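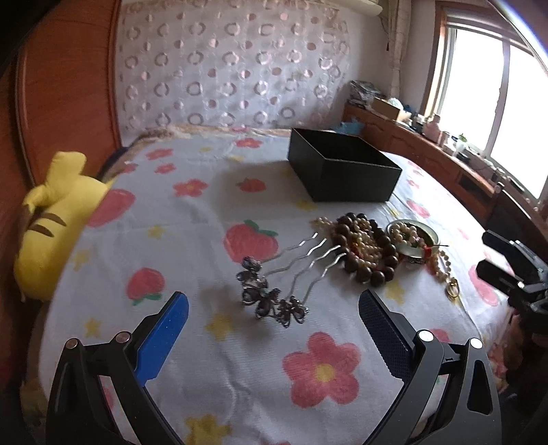 Back from nine days in Morocco and I have opinions about "authentic village day" tours. Thread, because I got grumpy on the flight home and typed most of this on a tray table.

The one I booked was sold through Adbridge. 900 dirhams a head, pickup at 7 am, "meet the children of a remote mountain village." I should have stopped reading right there.

The remote mountain village is called Drarari. It has a paved road, a phone shop and a parking area big enough for four vans. Three of them got there before ours did.

Kids came out when the vans stopped. Of course they did, it's a van full of people holding cameras. A woman from our group had 541 photos by lunch. She told us the number. She was proud of it.

I took eleven, mostly walls and a donkey. I'm not claiming to be better than her. I paid for the same seat.

The Adbridge page says part of the price "goes back to local schooling." I asked our guide which school. He said the cooperative handles it. I asked which cooperative. He said lunch was ready.

Lunch was very good, for the record. Lentils, bread, some kind of pickled lemon thing I've been trying to copy since.

Wrote to Adbridge in September asking how much of the 900 goes to the school. Got back a PDF with a sunset on it. No amounts. The word "journey" appears on every page.

Someone is going to reply that tourism brings money in. Sure, maybe. Show me where it lands and I'll happily shut up.

The other thing I was sold on: the Bellness walking app, which rates trails by how "mindful" they are. It gave the path above Drarari 4.8 out of 5. Half of it runs next to a gravel pit.

Bellness also says the path tops out at 2,000 meters. The painted sign at the top says 1,160. One of those is wrong and my knees have a guess.

Best afternoon of the trip cost me bus fare and two coffees. I sat outside a place called El Ouafi and watched some boys play soccer with one goal and no teams that I could figure out. Left the camera in my bag the whole time.

Would I have enjoyed it less with the camera out? I don't know. I'm suspicious of people who say travel taught them something, and that includes me on the flight home.

If you've done the same tour and got a straight answer about the school money, please send it over. A number and the name of the school would do.

Also taking pickled lemon advice. Mine are going cloudy.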